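Home | Programs | Reports | Contact

February 2026
By Valdir Assunção
Last updated: February 2026

Wirbridge Adult Reading Program -- progress report to the Narkier fund

Short one this time, sorry, we are in the thick of intake. Full numbers come with the March report.

Where we are. Evening groups running at both sites, Pravarier and Xavier Street. 70 learners enrolled across the two, against a target of 100 by the end of the grant. Pravarier is full and has a waiting list. Xavier Street is slower, mostly the bus problem I wrote about last time -- the last one leaves before the late group lets out. We moved that group up by 20 minutes and attendance picked up right away. Still not where I want it.

Tutors. 13 trained and placed. Two dropped out over the holidays (one new job, one moved away) and both have been replaced. Training is now split over two evenings, people were worn out by the long one. The phonics section got the best feedback, the part on keeping records got the worst. Rewriting that part now. If the fund has a record sheet other grantees like, please send it, I would rather borrow than write another.

Materials. Second batch of readers arrived, the ones with everyday texts -- leases, pill bottles, school letters. Learners ask for these first. The workbooks are still on back order and the supplier has given us two different dates. Meanwhile we photocopy, so the copying line is going to run over. I'd like to shift money from the workbook line to cover it, see the request at the end.

Space. The one to one sessions need somewhere quiet, at Pravarier they are in the hallway and you can hear every word from the next group. A learner who is just starting to read out loud does not want an audience. We are asking the landlord at Xavier Street for the small back office. Layout is simple, desk down one side and the rest left open so a tutor and learner can sit together. No answer on rent yet.
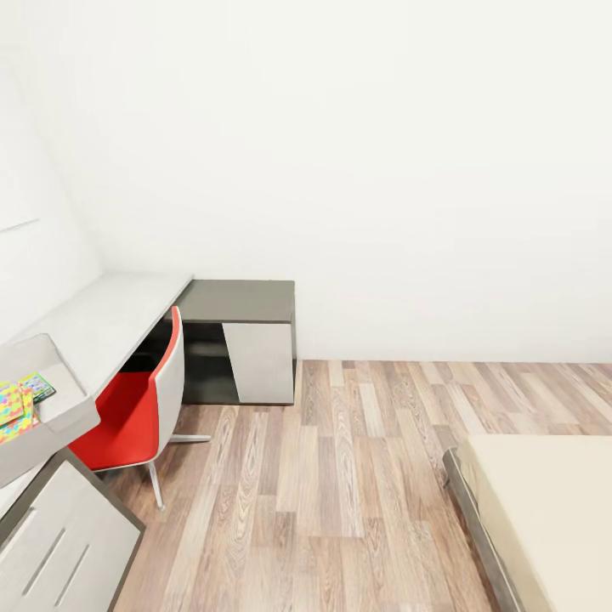 Room layout, computer rendering: L-shaped desk along the left wall, low cabinet in the corner.

Assessment. First round of check-ins done at Pravarier, half done at Xavier Street. I don't want to quote results from half a round. What tutors report is that people are moving up from the first book faster than we planned for, and then stalling on the second. Could be the book. We are trying a bridge set of short texts between them with one group and will compare before chaging anything for everybody.

Child care. Came up again in nearly every exit talk. Not in the budget, and I'm not asking for it in this cycle, but it should be in the next proposal. People leave over it.

Requests:
- OK to move unspent workbook money to copying
- OK to spend on rent for the back office if the landlord comes back with somthing reasonable
- a date for the site visit, any time in March works except the assessment week

Receipts sent separately. Call me if the attachment doesn't open, it was a big file.

Valdir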